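Shiuli Jayawardena does not believe in reusing water bottles, or at least she does not believe in it the way her neighbors do. She has spent two years running the repair and reuse table at the Steston library, and in that time she has heard every claim there is about the single-use bottle. It can be a planter. It can be a funnel. It can be rinsed and filled until the end of time.

"People bring me bags of them," she says. "They want me to tell them they did a good thing. I tell them they bought water."

We met at her kitchen table on 21st April. I went in doubting her, too. A person who runs a reuse table and dislikes reuse sounded like someone enjoying her own contrariness. She let me say so and went on wiping the table.

Her complaint is mostly with the arithmetic. A group called Prarau put up posters last June saying the town could save 3000 bottles in a season if each household refilled what it had. Jayawardena asked where the number came from and was told it was "a goal."

"A goal is fine. Print 'goal' on the poster. I'd have less to say about it."

Does she refill at all?

"Sure. A day or two, at home, with tap water. Then the neck gets grubby, and you can't get a brush in there. You swish it and tell yourself it's clean."

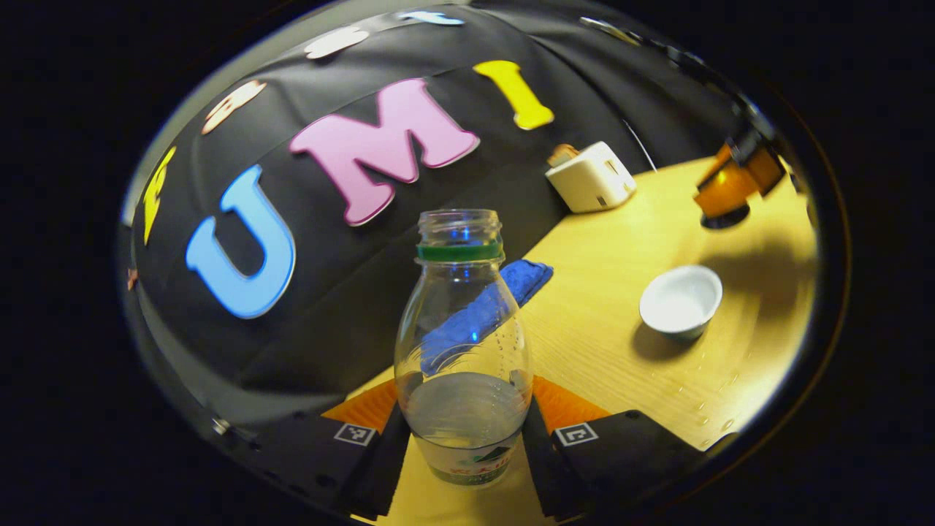 Page 10

A little water left in a clear bottle, cap off, a blue cloth nearby. It is about as plain as housekeeping gets, and Jayawardena thinks it should stay plain. She has no patience for the kits that promise to improve it. One, sold under the name Ukent, is a set of brushes and tablets for cleaning narrow bottles. She tried it for a month.

"The brush was okay. The tablets I couldn't tell you. The bottle looked the same to me before and after, and it looked the same with dish soap."

Kenna Cowie, who helped start the table and still works it with her, takes a softer line. She joined us late and disagreed almost at once.

"Shiuli wants proof for everything," Cowie said. "If somebody fills a bottle twice, that's one they didn't buy. I don't need a study."

"You don't know they didn't buy it," Jayawardena said. "They may have bought it anyway and left it in the car."

Cowie conceded the car. She did not concede the rest, and I'm not sure she should have. Still, neither of them could tell me how many bottles the table has kept out of the trash, and I asked more than once.

What would Jayawardena like people to do, then? Buy one decent bottle with a wide mouth, she says, and dry it upside down with the lid off – then stop talking about it.

"And wipe the table," Cowie said.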